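Filed under: Laundry & Closets, Kids' Clothes, How-To

How I Fold a Kid's Winter Pile on the Bed

I do all my folding on the bed. The dresser is too small and the couch belongs to the dog, so everything gets dumped on the bedspread and I work through it standing up, which my back likes a lot better than the floor!

Start by making the bed. I know, I know. But a flat, tight bedspread gives you something to smooth against, and if the blankets are all lumpy underneath, your folds will be lumpy too. Push the pillows up to the top and leave them there.

Next, pull out the two bulkiest things and lay them down first. For me that's usually a puffer and something printed and soft. Check the pockets (I have washed a granola bar, wrapper and all) and zip any zippers all the way up.

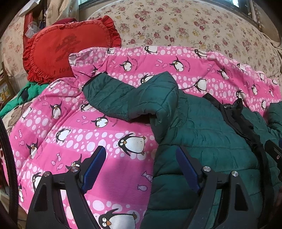

Penguins on the bottom, green puffer on top, roses along the top.

Take the puffer off the stack and do the soft piece first. Spread it face down and run your hands from the middle out toward the sides. If there's a gathered seam, don't fight it -- it's never going to lie flat, so just fold so the bunched part ends up on the outside of the curve. Bring the sides in to the middle, then fold up from the bottom in thirds.

Now the puffer. Lay it on its back, cross the sleeves over the front and press the air out slowly with your forearms, starting at the hem. Roll from the hem up toward the collar, nice and snug. My friend Mayu Kuroda tucks the whole roll into the hood if there is one. I use a wide hair elastic, and I go up a size for the thick coats.

Rolls go upright in the bin, folded things go flat beside them. In May I do the same thing for the long haul, only everything gets washed and completely dried first, and I write the size on a piece of masking tape and stick it on the lid.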